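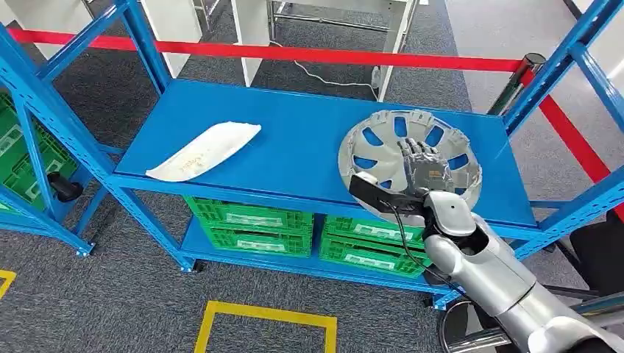 3.2 Task and workspace

The student team built its entry for the Tudose parts-handling contest on the Brinlow platform, a wheeled base with two arms. The task is to take a hubcap from the top of a blue shelving unit and transfer it to a second station. Floor tape marks where the base must stop, and a run counts only if the base halts inside its mark before either arm moves.

3.3 Wrist views

Each wrist camera sees the floor, part of the base and the hand on its own side. The two views were recorded with the base parked and the hands empty.

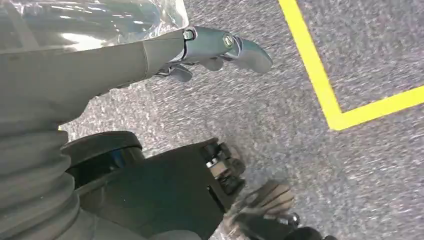
The tape corner was used as the reference for base position. A line detector written in the Fivasari course labeled it in 2623 of 3000 wrist images. Most misses came from images recorded while an arm was moving. The threshold was set once, in November, and left unchanged for all later runs.

Figure 2. View from a wrist camera. The L-shaped corner of yellow-orange tape is to the right of the hand, on gray carpet.

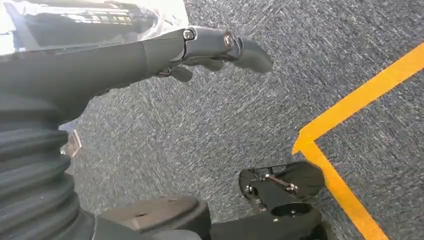 3.4 Grasp selection

Grasps were chosen from a table prepared by hand. Openings near the hubcap center were preferred to the rim.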